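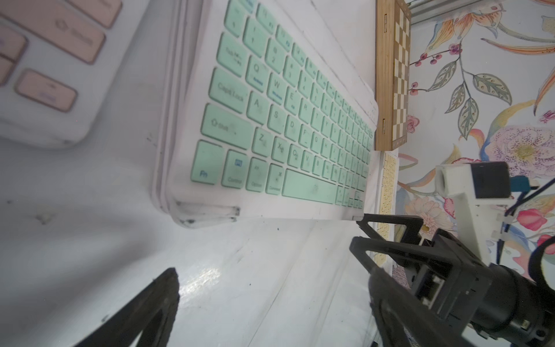
Caps Lock, Tab, Shift: a white keyboard with mint-green keys, with a chessboard stood up behind.

The two-fingered novelists
Every winter a few hundred people try to write a whole book in the dark months. Most don't finish. Some of them type with two fingers.

By Siu-ming Yu
24 December 2022

Half past six, rain, upstairs room at the Miranda. Wet coats on every chair. It's a pub that stopped being a pub and is now a sort of café with a bar in it, and on writing nights the radiators are on full and the windows run.

Li-hua Tang is already in the corner. She is on chapter 7. She has been on chapter 7 since the clocks went back.

"Don't ask me what it's about," she says. So I don't. Ten minutes later she tells me anyway. A ferry company, two sisters, a will. There was a murder but she took it out.

The group is called the Grindum Night Writers, after the street. No fee, no tutor. You come up the stairs, you sit down, someone says go and you write for 30 minutes. Then tea. Then again. Nobody reads aloud unless they want to, and in the three evenings I went along only one person wanted to.

That was Hok-lam Kan. Retired bus driver, huge voice. His book is a history of a route that no longer runs, told stop by stop, and it is far better than that sounds. He read us the bit about the hospital stop. Visiting hours, the same faces going up, then not going up. Quiet in the room after. Somebody's phone buzzed and she sat on it.

He types with two fingers, looking down the whole time. Says he learnt nothing at school except how to get out of it.

I'd come expecting talk about plots. What they talk about is time. Who has it, where it goes. Oi-ling Cheung gets up at five and writes in the kitchen before the twins are awake, then goes to work at a dental surgery, then does the tea, then comes here if her mother can sit in. She has a rule: 20 lines a day, good or bad. Doesn't matter if they're rubbish. "Mostly they're rubbish," she says, cheerfully. "Then I get a Thursday-night sort of line on a morning and I'm pleased till lunch."

Her book is a romance. She got a bit fierce when I asked whether she read many. Of course she reads them. She reads four a month, and she can tell you on which page the couple should first fall out, and she thinks people who sneer at them have never tried to make one work. I have since tried to make one work. One page. She's right.

Why winter, though? I asked everyone. Got different answers. Hok-lam: the allotment's asleep. Li-hua: there's nothing else on. Oi-ling said she'd started in summer twice and both times a neighbour knocked with a paddling pool. My own view, for what it's worth, is the dark. You look up from a page at half past four and the window has gone black and there's nothing out there to compete with.

The group began with So-ying Kuo, who wasn't there my first night (chest infection) and was there the second, wrapped in two scarves. She'd been writing alone for years. Drawers full. Then she saw a card in the window of the Veltard bookshop, someone looking for a writing partner, and rang the number, and it had been up so long the person had moved to Spain. So she wrote her own card. Four people turned up. One thought it was calligraphy. He stayed for the winter, apparently, and wrote some rather good ghost stories.

She has finished three novels now. None published. She sent the last one, Drarnora, to eleven agents and had two replys, both kind. It's set on an island with its own calendar and she spent a year working out the calendar before she wrote a word of it. Would she do that again? "God, no." Then, a minute later, over the biscuits: "Well. Perhaps a smaller one."

The thing I keep comming back to is how little any of them mentioned being published. Hok-lam wants a copy for the library and one for his brother. Oi-ling would like the money, thanks, but isn't holding her breath. Li-hua wants to get to chapter 8.

My last night there, bad weather again, half the chairs empty. So-ying said go. I had brought a notebook, meaning to take notes, and ended up writing about my grandfather's shed instead. The smell of it, creosote and apples. Hadn't thought of it in years. When she said stop I was annoyed.

Tea. A tin went round with shortbread in it, somebody's aunt's. Oi-ling added up her words on the back of a receipt, the whole autumn's worth of one short story she'd been doing on the side, and got 2276. She checked it. Then she rang her mother to say she'd be another half hour.

Li-hua closed up and put her coat on, still damp. I asked how it had gone.

"The murder's back in," she said.

The Night Writers take a break over the holidays and start again in January, upstairs at the Miranda, half past six. Bring your own pen or whatever you write on. The door sticks, so push.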